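The listing for the room in Pludstead said a sea captain had died in it in 1754 and had been restless ever since. Inès Riviere read this twice on the train and wrote "prove it" in the margin. She had been paid 500 to spend one night there and write it up for a travel magazine that liked ghosts more than she did.

The landlord, a Mr. Buslow, met her at the door with a key and a lowered voice.

"You'll hear him at the foot of the bed," he said. "Always the foot."

"Why the foot?"

"That's where he goes."

She thought a dead man with a whole house to himself might have picked somewhere better.
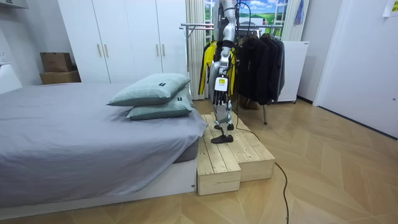
*The foot of the bed, where the captain is said to walk.*

Buslow talked for a good while. The captain had been heard by a Dutch couple, by a priest, and by a man named Tymoshchuk who left before breakfast and never asked for his money back. Inès asked if she could call Tymoshchuk. Buslow said he was a very private person.

"And the priest?"

"Moved away."

"The Dutch couple?"

"Well, they're Dutch," said Buslow, and went downstairs.

She hung her coat up and sat on the bed to read the guest book. It had 209 entries. Most of them praised the eggs. The ones that mentioned the captain were all in the same slanting hand, and whoever it was could not spell "apparition."
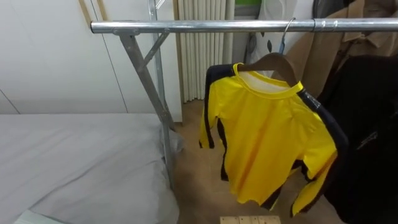
## Ten past three

The knocking woke her. Three taps, a rest, three more. She lay still and was annoyed to find that her heart was going hard.

Then she put her ear to the wall and heard the boiler come on next door. Three taps, a rest, three more. She wrote it down, with the time, and turned the pillow over.

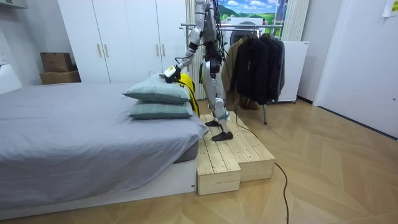
*Bed and pillows, Pludstead.*

In the morning Buslow brought the eggs up himself. They were good eggs.

"Did he come?" he asked.

"Your boiler came."

"We don't have a boiler on that side."

"Then your neighbor does."

"Old Zarano's place has stood empty since June," said Buslow, and he looked so pleased with this that she was sure he had said it before, to other people, over other eggs.

She went and knocked at Zarano's. A woman in a bathrobe opened the door.
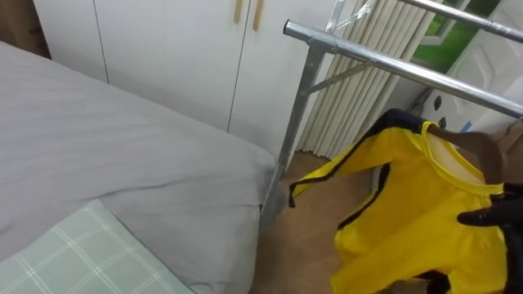 Was there a boiler at Zarano's?

There was, and it had needed a new valve for two winters. The woman in the bathrobe said so before Inès had finished asking.

She wrote 384 words on the train home. The magazine cut the boiler and kept the eggs.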